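讲者备注:一张桌子上留什么
(星期五下午四点场,Nostby 社区学堂二楼)

开场先等一等,后排的朋友还在找座位。跟大家问个好,说一声茶水在门口,自己倒,不用客气。

我是石素珍(Su-chen Shek),平时在社区里教收纳课,教久了,发现大家最头疼的往往是那张桌子。柜子门一关,眼不见心不烦,桌子可没有门呀!吃饭在上面,写字在上面,快递拆开也在上面,到了晚上想坐下来喝口水,还得先把胳膊底下的东西推一推。

(停一下,问问在座的:今天早上出门的时候,你家桌上有什么?让三两位说说,别催,这一段最热闹。)

接着讲“常住户”和“过路客”。这个说法是我和 Rajitha Roy 一起备课时聊出来的,她嫌“分类”两个字听着像考试。常住户就是天天要伸手去拿的,比如湿巾、抽纸;过路客是用完就该走的,杯子、瓶子、罐子、钥匙、还没看的信。常住户给它一个固定的位置,靠桌子远的那一边,挨着放;过路客放在手边,用的时候尽管用,起身的时候顺手带走。

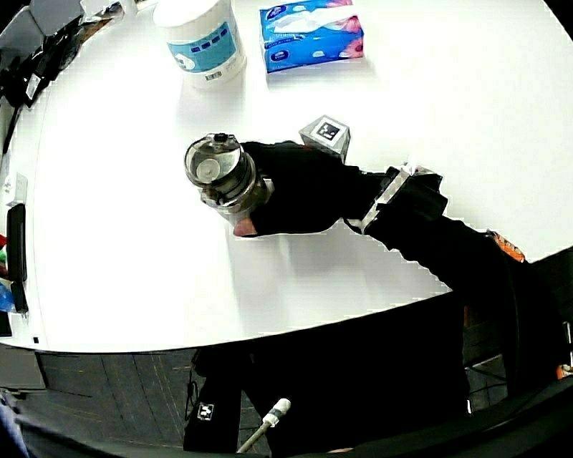

常住户不要多,我自己家里是两样,Sumathi 家人口多,她留了四样,也过得很好。数目不是规矩,您家自己商量。要紧的是它们别搬家。今天湿巾在左边,明天跑到窗台上,后天谁打翻了汤,全家人站起来找,那就白整理了。

这里可以讲讲我婆婆的故事,时间不够就跳过。她老人家习惯把抽纸塞在沙发垫子后面,说这样桌面清爽。清爽是清爽,可是每次吃橘子,都要有人专门跑一趟去拿纸。后来抽纸回到桌上,她嘴上不说,倒是用得最勤的一个。

再讲桌沿。手机、小零件,最爱沿着边排队,因为随手一放最省力。我的建议是留一条边给它们,只留一条,别的边空着,擦桌子的时候抹布能一口气走到头。圆弧边的桌子尤其要当心,东西放得太靠外,袖子一带就下去了。冬天衣服厚,十二月那次课上 Nuno Louro 就这样碰掉过一个果酱罐,幸好盖子拧得紧,大家还笑了好一阵子。

说到瓶瓶罐罐,透明的有一个好处,剩多少一眼就看得见,也就不会同时开着三罐花生碎。拿玻璃罐,我总劝长辈们握罐身,别只提盖子,盖子有时候没拧到底呢。
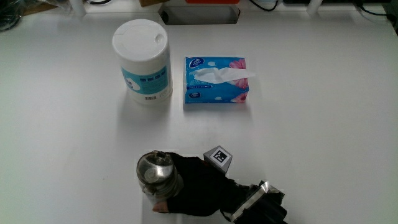 湿巾和抽纸并排放在桌子里侧,玻璃罐拿在手里。

(请大家在纸上画自己家的桌子,给七分钟。画得像不像没关系,圈出常住户就行。走下去看看,和坐在角落里不爱说话的朋友也聊两句。)

收回来以后讲晚上的小功课:睡前把过路客送走,湿巾抽一张,从里往外擦一遍,再把常住户底下也擦一擦,罐子底下最容易留一圈水印。擦完就去睡,抽屉里的事情改天再说。

如果有人问孩子的作业怎么办,就说下一讲由 Sumaiya Khondokar 来讲书桌,她准备得比我细。报名表在门口茶水旁边,走的时候请把自己的杯子也带上。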